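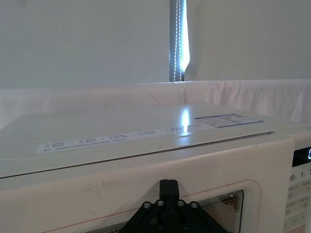 March, kitchen notes, evening

Second pass on the microwave question. The oven stays on the white cloth for now. I had wanted to move it to the Soler shelf by the door, but the shelf is 294 mm deep and the oven needs more than that with the plug seated. Moving the socket is a job for summer.

Labels on the top: one long white strip near the front edge, and a rectangular one with a blue border toward the right rear. The print on the strip is too small for me to read without the magnifier, and it looks like Chinese in any case. I am leaving both in place. The last time I peeled a label off an appliance (the Plorkis kettle) the adhesive took 40 minutes and most of a bottle of oil to shift, and the model number went in the trash with it.

Glare. The light from the gap by the pull chains lands on the top panel as one bright vertical streak. It is useful for checking the finish, since smears show up in it at once. Wiped the top with a damp cloth, then a dry one. The seam where the top sheet meets the body collects crumbs, so I ran a folded index card along it.

Door next. Mild soap only on the outside, worked around the pinkish-orange trim and then over the window.
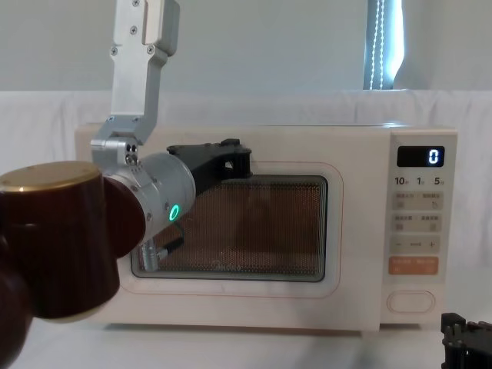
I kept the cloth well wrung out and did not press on the mesh. The lettering near the bottom of the window got one light stroke. Printed lettering wore off the old oven in under a year, which I put down to the scouring side of the sponge.

Heating test: 233 ml of tap water in the plain mug, full power, stopped when it steamed. Wrote the time on the card inside the cupboard, under the Citavmont figures from the old oven. Will repeat with the same mug tomorrow at 7, before breakfast.

To buy: index cards, dish soap, a second white cloth so this one can go in the wash.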